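In my first kitchen in Dramow I owned one board and I treated it badly. I left it in the sink at night, and in September a crack came. The next one, bought at the market in Drodport, has stayed with me for 7 years, and I have learned from it slowly.
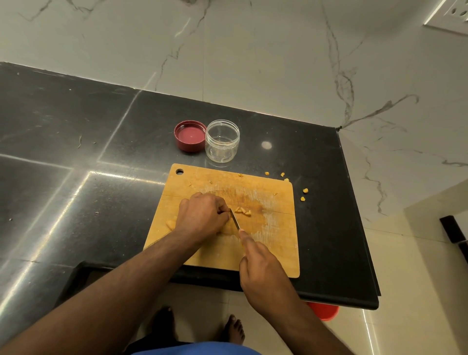
Kitchen Habits

Old scratches in the wood do not worry me. I keep my fingertips tucked, I use the small knife, and the yellow pieces which escape to the granite I collect at the end. Then I wash the board by hand, stand it on its side, and two times in a year I rub it with oil.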